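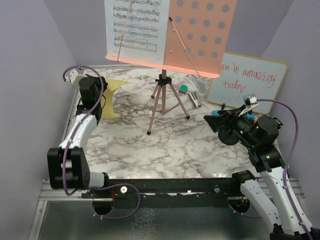

So who gets to decide if the Karkura council stays suspended? The regional governor, for now, until the appeal court sits again in May.

Bit of a rushed one tonight, dinner's on. Been trying to follow this since the weekend and the coverage over here is thin. Two paragraphs in the paper, wrong spelling of the province in one of them.

What I've got so far. Governor suspends the council over the border levy. Council says he hasn't the power, keeps meeting anyway, in a school hall. Then the prosecutor files charges against 6 councillors for "insulting the dignity of the state". Over a radio interview! Penalty is up to 13 months, or a fine.

None of them has been arrested. The police in Karkura answer to the council, more or less, and the ones from Venolus won't cross the river without a written order. So the warrants just sit there.

Meanwhile the levy. 754 trucks stuck at the Zinmont crossing when I last looked, mostly onions and cement. That's the bit I'd like to see more reporting on. Drivers sleeping in there cabs while two lots of officials argue over whose stamp counts.

My guess, they quietly drop the charges and keep the levy. Seen it before in that part of the world. Could be wrong, I was wrong about the election.

Will update when teh court list comes out. Comments are open, be civil please.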